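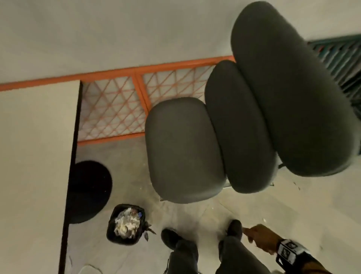 Photo: Kernix Interiors / Flodano lounge gallery

The Corner by the Orange Railing

I have a soft spot for break rooms, and the lounge at Flodano is one I could happily write about all week! The room opened in January after a long stretch of paint samples, chair testing and arguing over table heights, and it has already become the place where people drift with a coffee and end up staying for lunch. The whole lounge covers 672 square feet, so every corner has to earn its keep.

The opening picture is from my favorite corner, and a few notes go with it.

The railing
Orange, top rail and all, with thin bars crossing into diamonds. I love how the pale wall shows through the openings - it makes a plain white wall feel like part of the pattern. We looked at a solid divider first, and I'm so glad we went with lattice. It keeps the corner feeling open, and the color wakes you up before the coffee does.

The gray seats
Soft, rounded and properly padded. Gray may sound like the safe choice (okay, it is a little safe), but put it next to that orange and it looks terrific. The shades run from medium to dark, and I like them better this way than perfectly matched. The fabric came from Nullari, who were very patient with us and mailed 19 swatches before we settled.

The white tabletop
Clean and pale, with a thick black edge band. That dark line is such a small thing and it does so much! It gives the top a crisp outline against the light floor, and it stands up nicely to the orange behind it.

A touch of teal
Look past the railing and you'll catch the dark teal slats. Teal and orange together had a few people nervous on paper. In the room they get along beautifully, and I've been wanting to use that same teal somewhere at home ever since.

Paint codes and the seating plan are in the Kernix project folder, number 1034. The next gallery will be the kitchen side of the lounge, where the shelves are still going up.

Page updated 31 May 2026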